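Siddiqui Linens
Sun 4 October

1/ Long one today, so get yourself something to drink. I've been promising a thread on folding big cloths for ages – tablecloths, throws, flat sheets, the backdrop cloths people use at craft fairs – and I finally have a free afternoon and a clean table, so we're doing it.

2/ Some background if you're new (hello, and welcome!). I rent out table linens from a very small space, and in a busy week I fold up to 152 pieces by hand. I came to it with no training whatsoever. My first February I was stuffing things on the shelf in a sort of loaf shape and hoping the iron would save me later. It did not.

3/ The big cloths are the ones people write to me about. Napkins you can do in front of the TV. A cloth that's wider than your arms is a different animal, and most of us were taught to do it standing up with our chins, which works fine until the far corner slides off and takes the rest along to the floor.

4/ So, first thing: put it on a table. I know, I know, you've got a bed. A bed is soft and everything sinks into it, and you can't push a wrinkle out of a cloth when the surface underneath gives way every time you lean on it. A plain table with a hard smooth top is so much nicer. Mine came from a Hivwood clearance and I've never regretted it.

5/ Wipe it before you start. I skipped this once with a white cloth and a bit of turmeric, and we won't be talking about that any further.

6/ Now spread the cloth and let it be messy. People want to get it perfectly flat right away and they tug at the corners and end up pulling the whole thing crooked. Just get it down, find the long hem, and bring that hem parallel to the edge of the table closest to you. Then smooth with the flat of your hand from the middle outward. Middle first! If you start at the edges you're herding all the wrinkles into the center, and then you have to go back and chase them.

7/ If the cloth is bigger than the table (mine usually are), let the extra hang off the far side and fold that part up first. It'll try to slip. I put a couple of heavy books on the near hem and that holds it just fine. A friend uses cans of tomatoes.

8/ Fold lengthwise in half, smooth, then in half again, smooth again. You should have a long strip now. Stop here and check both ends, because this is where you find out if you went crooked back at the beginning. A finger's width off is nothing. A whole hand off, open it up and start over, and please don't feel bad, I do it at least once a day.

9/ Then bring the short ends in toward the middle, leave a small gap, and close it like a book. The gap is the part I'm proudest of. It gives the cloth room to turn, so you don't get that fat bulging spine that makes a stack lean over.

10/ Someone asked me last month if they should iron before folding. For cotton and linen I do, and then I let it lie there until it's completely cool. Warm cloth takes a crease like you wouldn't believe, and it will keep the wrong one just as happily as the right one. For anything with polyester in it I mostly don't bother, I give it a good shake and smooth it by hand.

11/ Let's talk about where things go, since I think this helps more than any clever fold. I keep finished pieces on the left and the waiting ones in a basket at the back right corner, so I'm always moving in one direction. I'm right-handed, so swap it if you're not. What matters is that the middle of the table stays free for the one thing you're working on. Pink stack done, cream cloth next:
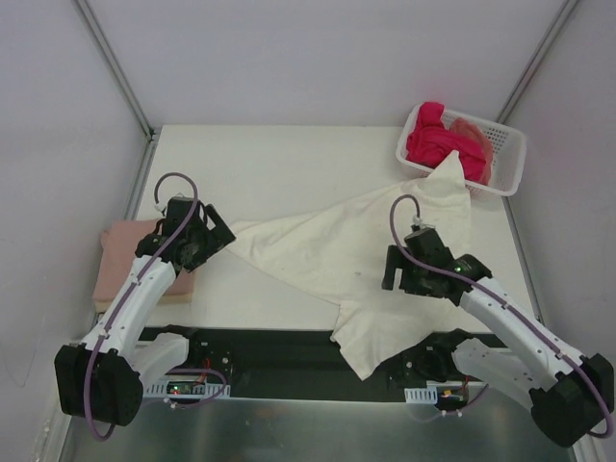
12/ Nusasora replied while I was still typing: I do it the other way around and keep the basket on a chair beside me, because once it's up on the table I start piling things on top of it and then I lose half my space. Also, do you fold cream and white together or keep them apart? Mine all look the same on the shelf and I keep sending out the wrong ones.

13/ A chair is a lovely idea, and if your table's on the small side I'd go with the chair every time. As for the colors, keep them apart, absolutely. Cream and white look identical under a kitchen bulb and then you carry them out into daylight and they're two different weddings. I sew a short bit of colored thread inside one corner, yellow for cream, blue for white, and I fold so that corner ends up on the outside. It takes a minute per cloth and I've stopped second-guessing myself at six in the morning.

14/ For storage, I use the Bandeck shelf dividers. I bought 11 of them, which was too many, and two are now holding up cookbooks. Stacks no taller than your forearm is long, heavy cloths at the bottom, and please rotate! The ones on the bottom get a hard line along the fold if they sit there all season. Every couple of months I take a stack out, refold it in thirds instead of halves, and put it back upside down.

15/ Somebody is going to ask about fitted sheets. I love you all, and I'm not doing fitted sheets today. They deserve their own thread and I need to be in a better mood.

16/ If you try the gap trick from post 9, tell me how it went, and tell me what kind of cloth it was. I'd especially like to hear from anyone folding velvet – I have two velvet ones coming in this week and I'm a bit scared of them. My plan is to roll them around a cardboard tube, pile side out, with tissue in between, but I'm open to being talked out of it before they get here.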